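Unit 6: Language-conditioned pushing on a tabletop
Notes for the lab section. Instructor: Colette Gilbert. Lab software: Romain Arnaud.

Reading before lab: the Gestik quick start, sections on episodes and action scaling. Bring your Unit 5 calibration file.

1. The task

A policy gets a camera image and a short sentence, and it returns a small motion of the tool tip in the plane of the board. It does this over and over until the episode ends. There is no grasping. The tip stays at a fixed height and the only way to change anything is to push.

Typical sentences are "move the red star next to the blue triangle" or "separate the green star from the green cylinder". Color alone does not pick out a block, and neither does shape alone. There are two stars, so a policy that ignores the color word will be wrong on half of the star commands. Check this first when your success rate looks oddly close to one half.

2. What the policy outputs

The action is a pair (dx, dy) in board coordinates, in meters. The network works in normalized units, so Gestik multiplies by the action scale before sending anything to the arm. If you train with one scale and run with another, the arm will still move and the paths will look almost right. It is an annoying bug to find. Print the scale at the start of every run.

The controller clips each step and then clips the target to the workspace polygon. These are two separate limits and they are logged separately, as clip_step and clip_ws. 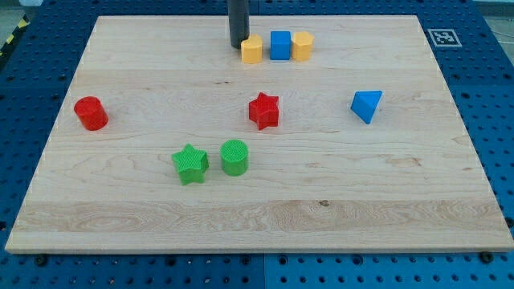
When clip_ws fires on many steps in a row, the policy is asking for a point outside the polygon. Usually the board transform is out of date. Rerun the marker check, reload the transform, and replay the last episode in Maillard before you touch the weights.

3. Blocks that are close together

Tight groups are the hard case for both perception and control. The detector tends to merge neighbors, and a push on one block moves the ones it touches. Two things help:

Approach from the open side. The planner baseline scores each approach direction by the clearance behind the contact point. Read score_approach() and be ready to explain the second term.

Push short, then look again. In the baseline the horizon is replanned after every step. Long open-loop pushes do badly because the block rotates about the contact point, and a star rotates differently depending on whether the tip meets a point or a notch.

4. Data

The training set is 2,000 episodes, already split. The held-out set is 130 episodes and you may not train on it, tune on it, or pick checkpoints with it. Use the validation split for that. Episode 731 has a bad timestamp and the loader skips it, so ignore the warning.

Instructions were written after the fact by people watching the clips. Expect uneven wording: "hexagon", "yellow hex" and "the six-sided one" all occur. Do not clean these up. The text encoder is supposed to cope with them.

5. What to hand in

Run the baseline and your policy on the same 52 start layouts. Report success for each, using the distance threshold in the config file.
Plot clip_step and clip_ws against time for one failed episode.
Write one paragraph on a failure you can trace to perception and one on a failure you can trace to control. Say how you told them apart.

Upload the run folder to Cinduvow by the end of June. Include the config. Runs without a config cannot be graded.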